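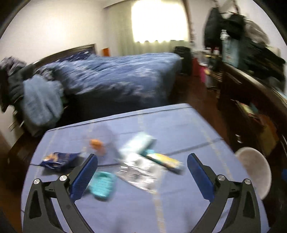

Calculator, snack bag and cup on the blue tablecloth.

Bookkeeper, part-time, Clurken Community Theatre, Nolldale

We are looking for a bookkeeper to join our small office in Nolldale. The theatre has 100 seats, one rehearsal hall and a costume store which is also rented to schools and amateur groups in the neighbourhood. The position is for 11 hours per week, and you may divide these hours as you prefer, provided that one morning is spent with us in the office.

Your work will be the following:
Entering the ticket income and the bar takings after each performance
Paying the invoices of suppliers and the fees of visiting performers
Preparing the payroll for our casual ushers every fortnight
Following up costume rentals which were not paid on time
Helping the manager to prepare the yearly budget

Last season we sold 1,474 tickets for the winter program alone, and many of them were paid in cash at the door. For this reason we need a person who is comfortable with receipts on paper as well as with a spreadsheet. We are changing to new accounting software in the autumn and you will have training for it.

You should have at least two years of experience in bookkeeping, in any kind of organisation. A certificate is welcome but it is not required. Experience with grant reports would be a big advantage, as we receive a grant of $3,000 for the youth workshops and it must be reported separately. Please note that the office is on the first floor and there is no lift. If this is a difficulty for you, write to us anyway and we will look for another room downstairs.

The pay is according to the award rate and will be discussed at the interview. You get two free tickets for every production, and there is parking behind the building, on the Skiltstead side.

To apply, please send your résumé and a short letter to Senthil Kartha, Office Manager, Clurken Community Theatre, Nolldale. In the letter, tell us which days suit you and when you could start. Applications close on 31 December 2020. All applicants will receive an answer.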